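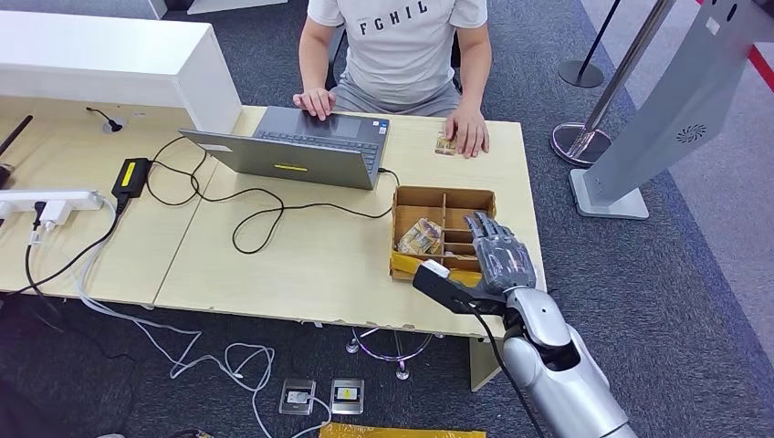 If you've got an arm bolted together and a hand on the end of it, the next job is getting the thing to put cards into the right slots of a box. I spent most of October on this at the Itetance workshop and made every mistake going, so these are the steps I'd follow if I were starting again tomorrow.

## 1. Sort the cables first

Dull, I know! But a moving arm will find any loop you leave lying about. Run the arm slowly through its whole reach with nothing on the desk, and watch where the cable from the wrist bracket goes. I leave a bit of slack at the wrist and tie the rest down with Bomico clips (cheap, ugly, they hold).

## 2. Teach it the box

I use Draria for this, the free version. Put the box where you want it and mark the corners on the desk with a pencil. Then:

1. Move the hand over the first slot and save the position.
2. Lift it 30 mm and save that too. This is your "safe" height.
3. Do the same for every slot, always coming in from the safe height.
4. Play the whole lot back at the slowest speed, with a finger on the stop button.

Mine came to 373 lines once I'd tidied it up. My first go was 1,389, mostly me wobbling.
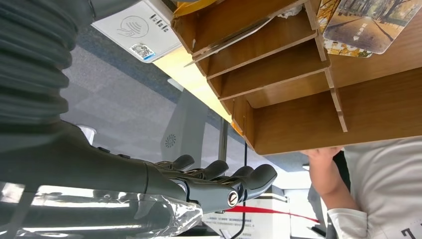 **Do I need to take the hand off before I change the cable sleeve?**

Only if your sleeve has no split down its length. A split one opens up and goes round the arm with everything still attached, but power it down first either way.

## 3. Set the fingers

Start with a weak grip, weaker than you think. Cards bend very easily and I've a small pile of creased ones to prove it. I set the closing time to 600 milliseconds and then crept the force up a notch at a time until a card stayed put when I tugged it.

Use cards you don't care about, obviously.

## 4. Mark out the floor

Move the arm to its furthest point, add a good stride, and tape that line on the carpet. Chairs and feet stay out while it's running on its own.

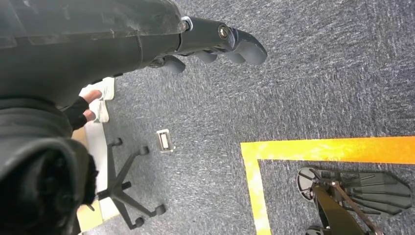

*Hafstein, Tuesday, December 3, 2024*

A small update to step 2. If you shift the desk even slightly, teach the first slot again and check the last one before you run anything. I've also started saving a copy of the positions under a new name each time, after I wrote over a good set with a bad one and lost an evening to it. Next on my list is getting it to pick from a messy stack, and I'll add that as step 5 when it works.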